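How to Pack a Child's Backpack for a Whole Day Out

By Farzad Rostami
Filed under: Days out, Packing

I love packing a small bag. Give me a big rucksack and I'll chuck everything in and hope for the best, but a child's backpack is a proper little puzzle and I look forward to it the night before every trip! We do the Hekent train and the walk up to Vavura most school holidays, and by now I can get a full day's worth of stuff into a bag that looks as if it would hold a cheese sandwich.

The method works for any small backpack with one main compartment. If yours has side pockets, lucky you, skip to the bit on pockets first.

What you need

The bag
A light rain jacket, the thin sort that squashes down
One spare pair of socks and one spare pair of pants
A lunch box, as flat as you can find
A small water bottle with a lid you trust
A pencil case or zip pouch for bits
A power bank and one short cable
A carrier bag (bring one more than you think)

Step 1: Tip it out

Start with the bag upside down over a table and give it a really good shake. Undo every zip. Run your fingers along the seams at the bottom, where the raisins live. I once found a Shokri ticket from the previous summer in there, along with most of a biscuit, and that was a bag I would have sworn was clean.

Wipe the inside with a damp cloth and leave it open to dry while you gather the rest.

Step 2: Set the straps before you fill it

Do this with the child wearing the bag. The top of it should sit just below the shoulders and the bottom shouldn't bounce on their backside. Pull the straps in until you can slide a flat hand underneath and no more.

Long loose ends can be rolled up and held with a hair band. They catch on train doors and the backs of chairs, and small hands will chew them if they're left dangling (mine do, anyway). If there's a buckle, get the child to open and close it a few times by themselves. Better to find out at home that it's stiff.

Step 3: Soft things down the back

Fold the jacket in half lengthways, then in half again, and slide it flat against the side that touches the child's back. Smooth it right down to the bottom. This makes a lovely padded wall and stops the corner of the lunch box poking them in the spine all day.

Socks and pants get rolled together into one sausage and go across the bottom. I put them in the carrier bag first, so there's already somewhere for the wet ones when we come home.

Step 4: Heavy things low and close

The lunch box stands on its edge, up against the jacket. Water bottle next to it, upright, lid on tight. Turn it upside down over the sink first and wait a bit. I know that sounds fussy, but I have carried a bag full of orange squash through Hekent station and I'm not doing it again.

Now lift the bag by its top handle. If it tips backwards, away from the jacket side, the heavy things have drifted too far out and you need to shuffle them in again. On our last outing the whole lot came to 79 pence worth of crisps over what my youngest was happy to carry, so the crisps went in my coat!

Step 5: The bits pouch

Plasters, tissues, a pencil, a few sheets of folded paper, a hair band. That's it for ours. The pouch lies flat on top of the lunch box, with its zip facing up so it can be opened without being taken out. Have a look through it after each trip, as ours comes home with stones in.

Step 6: The power bank goes in last

This is the part people write to me about, so I'll go a bit slower. Charge it to 100 per cent the evening before and leave it by the bag. Coil the cable loosely, no tight bends where it meets the plug, and keep it in the bits pouch, away from the bottle.

For a little bag you want a power bank with rounded corners and a flat shape. Lay the backpack on its side on the table and open the zip all the way. Hold the front of the bag steady, bring the power bank in from the top and let it slide down flat between the jacket and the lunch box. If there's a cuddly keyring or a charm hanging off the zip end, hold it out of the way or you'll post it in as well, and then the zip jams on the chain.

The bag on my mind for this step is a teal and orange one with a soft grey charm on a silver chain, and the power bank is white. 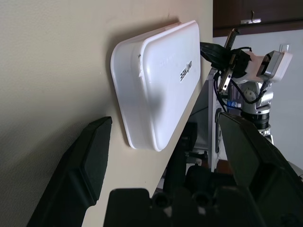
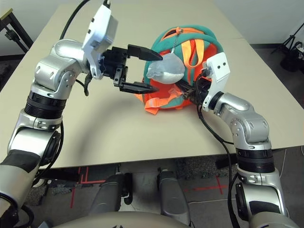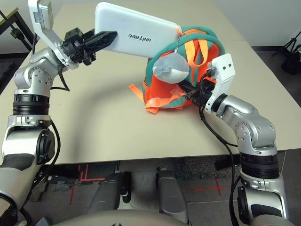
Close the zip slowly with one finger running along inside, just ahead of the slider, to keep the jacket lining out of the teeth. Then stand the bag up and give it a gentle pat on each side. A bit of give is good. If it's as tight as a drum, take something out now, because it will never go back together on a windy bench at Vavura.

Packing it again for the trip home

The return journey is where it all goes wrong in our family. Everything is damp, somebody has a pine cone the size of their head, and the lunch box is empty but takes up the same room as before. So put the pine cone in the lunch box! Small treasures too. Wet socks go in the carrier bag with the top knotted, and the power bank moves up into whichever pocket is driest.

Let the child have a go at this one. It takes nearly twice as long and the jacket usually ends up as a ball, but after 2 or 3 trips they start remembering where things live, and then they get quite bossy about it.

Next month I'll be doing the Rastulel overnight bag, with pyjamas and a torch. If you've found a way of fitting slippers into a small backpack, please leave it in the comments.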